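Home | Science | Tech | Games

When a Self-Driving Car Gets Confused

A self-driving car uses cameras to find the lines on the road. In January, a test car called Flirnow made a mistake. Low sun dazzled its camera, and it braked hard with nothing in front of it. This is called phantom braking. 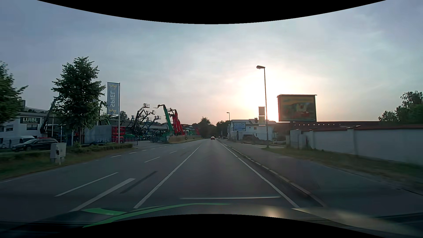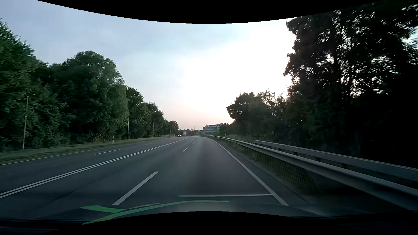 Low sun ahead, with white lines to follow.

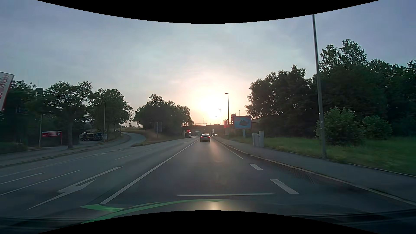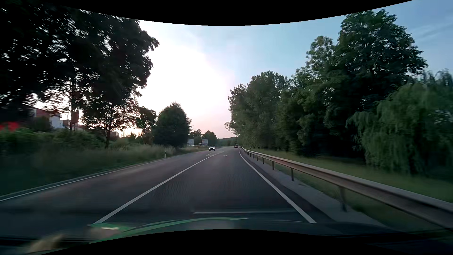

Othmane Hegazy asked why the car couldn't just wear sunglasses. A dark filter would make night driving harder, he was told, so the programmers at Petek changed how the car checks for glare. It then did 21 more test drives.

9 comments | 192 shares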